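3.2 Object set and layout

The second part of the project dealt with the tabletop used for the play-kitchen sorting task. The aim was to fix one layout of utensils and toy food that could be put back by hand between trials without a drawing, and to see how far the layout drifted when different people did the resetting.

The surface is a white board with small holes in it. The holes were kept uncovered and used as reference points, as tape marks had lifted at the corners in the Clincombe trial. Large items were placed first (pot, plate, colander), then the cups, then the loose food. The red bottle lies lengthways in the colander with its cap towards the near edge. Standing it upright was tried in February and dropped, as it fell over when the board was knocked.

Two items share colours on purpose. The colander and the spatula are both greenish and sit close together, so that an instruction using colour alone is not enough to pick one out. The small red item between the plate and the colander repeats the red of the bottle for the same reason.

A full reset took 40 seconds after practice. The first 13 resets were treated as practice and left out of the results.

Layout B, plate at the far side, orange slice to the right of the cups:

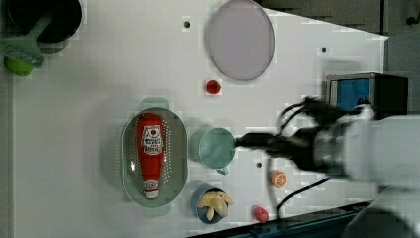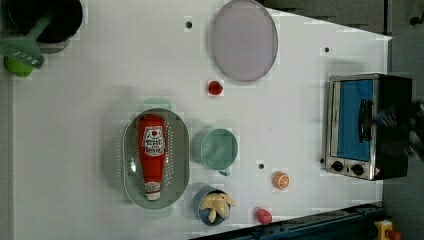
Nisha Vishwakarma, reading the draft, asked whether the position of the loose food should count as part of the layout at all. In her view a cup of toy food never goes back the same way twice, and measuring it to the millimetre would only record how it was tipped in. She suggested scoring the cup and ignoring its contents, and said the Clelitside group had done this without losing anything they needed.

This was adopted. Section 3.3 scores containers by the centre of the rim and treats whatever is inside them as present or absent. Loose items on the board are still scored singly.

3.3 Measuring drift

Drift was taken as the distance between the centre of an item and its position in the reference layout. It was measured with a steel rule from the two nearest holes. 100 resets were measured, split evenly between Jyoti Pant and the author. Round items drifted further than items with handles - the handle gives a direction to check against. The plate was the hardest to place by eye and would benefit from a pencil line under the rim.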